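The gripper that wins in the video

Carys Pumphrey has a rule about gripper demos. If the person running it chose the object, she ignores the result. "Give me a steel cube and I'll make anything look good," she says. "Bring me a rag."

She has spent most of this year comparing hand-held grippers for Pritchard, a small firm that wants to teach robot arms to sort and fold cloth. A person holds the tool, does the job by hand, and the camera on it records what happens. Later the recordings are meant to train an arm. I went to see her on Fri 14 May expecting a sales pitch and got something closer to a list of complaints.

The two tools under test are known in the room as the Duken and the Desach. The numbers so far come from 352 attempts with each one, all on cloth. The Duken lost its hold or never got one in 174 of them. The Desach did better, with 160. Pumphrey doesn't think much of the gap.

"Fourteen. Out of 352. I had one operator with a head cold that week, and that could be your fourteen." She would not put either figure in a brochure, she says, and she has asked the makers not to either. One of them has stopped answering her emails. 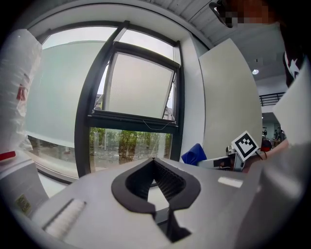 What bothers her more is that a failed grab gets logged the same way whatever caused it. The tips close a little high, or the cloth slides, or the person's wrist gets tired, and all three go down as a miss. She began adding a note to every miss in January, by hand, and says the notes have been more use to her than the totals.

Žofie Beneš, who looks after the cameras and the tracking markers, is a bit kinder to the equipment. She came over from Dirnasby, where the arms were bolted down and nobody carried anything. "With a fixed arm you know where it is. With these you're guessing from the picture, and the guess is pretty good until it isn't," she says. Her own complaint is the wide lens. It takes in plenty, and it also bends every straight edge near the rim, so a setup that was calibrated on Monday has to be checked again after any knock.

How often does it get knocked? "Seventeen times last month. That I know of."
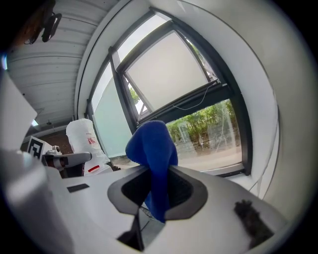 I asked both of them whether cloth was a fair test at all. Beneš said yes, for a firm that handles cloth. Pumphrey took longer. A towel never lands the same way twice, she said, so you can't repeat a trial, and if you can't repeat it you should be careful about calling it a trial. She has tried starting every piece from the same fold. The scores went up for both tools and she threw them out.

"Of course they went up. I'd made it into a steel cube."

Neither woman would tell me which one Pritchard should buy. Beneš prefers the Desach because it is easier on her thumb over a long session. Pumphrey says that is the best argument she has heard for either of them, and that she would still like another month - with different operators, and with the notes kept from the first day.

The maker of the Duken has offered to send a new set of fingertips. She has said yes to those, on the condition that they come without a video.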